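Arvid Forsberg

The kitchen, month three

I bought the flat in Prirnside last May, and the kitchen is the last room left. The bathroom went quickly. The kitchen has been one long argument between me and a tape measure.

The building is an old tenement and none of the corners are square. The wall by the window leans out by 2 centimeters from floor to ceiling, so every cabinet has to be shimmed or scribed before it will sit right. I fitted the first base unit four times. The second one went in on the first try and I still don't trust it.

I spent most of January on surfaces. Brochures make everything look fine, so I started looking at how materials behave next to each other — wood beside tile, dark beside pale. Dark tile worried me most. My kitchen gets sun until eleven in the morning and then none. 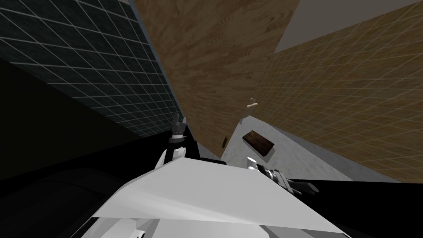
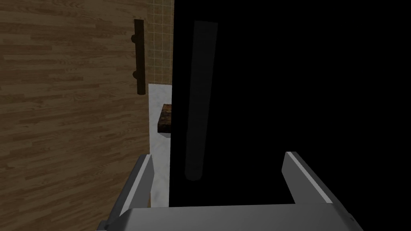
Renders. Dark tiled wall in the first, wood grain beside tan tile and white marbling in the second.

I have settled on wood for the counter and a plain tan tile behind it. The tile came to $217 with delivery. The counter is $555 from Himard, cut to length, and they want three weeks. Hägglund quoted $1,252 for the same run in a thicker board, and I could not see paying that for a counter that will have a kettle and a toaster on it.

The sink stays where it is. Moving it means moving the waste pipe, and the waste pipe goes through a joist I would prefer to leave alone.

Next job is the floor under the old stove. There are three layers of vinyl down there and the bottom one is glued. I tried a heat gun on a corner and got up a strip the size of my hand in twenty minutes, so I will probably rent a scraper.

Posted February 17, 2018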